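How to oil a light wooden desk top

A pale wooden top looks its best with a thin coat of oil once or twice a year. I do mine in September, before the heating goes on.

Clear the desk first. Take off lamps, papers and anything that might have left a ring, and wipe the whole surface with a cloth wrung out in warm water and a drop of washing-up liquid. Leave it to dry overnight.

Sand lightly with 300 grit paper, always along the grain. Going across it leaves scratches that show up as soon as the oil goes on. Brush off the dust and wipe again with a dry cloth.
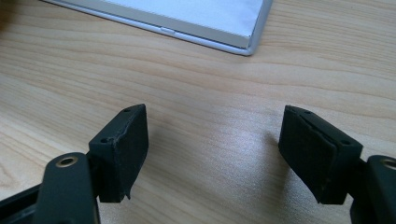
Pour a little oil on a lint-free rag and work from the back edge towards you, following the lines of the wood. Cover the top in long strokes and don't stop halfway along. Leave it for 30 minutes, then rub off whatever hasn't soaked in. Any oil left sitting will turn sticky.

A second coat can go on the next morning. After that, wait five days before putting tablets, mugs or anything heavy back.

Lay used rags flat outside to dry before you bin them. Oily rags left in a heap can catch fire.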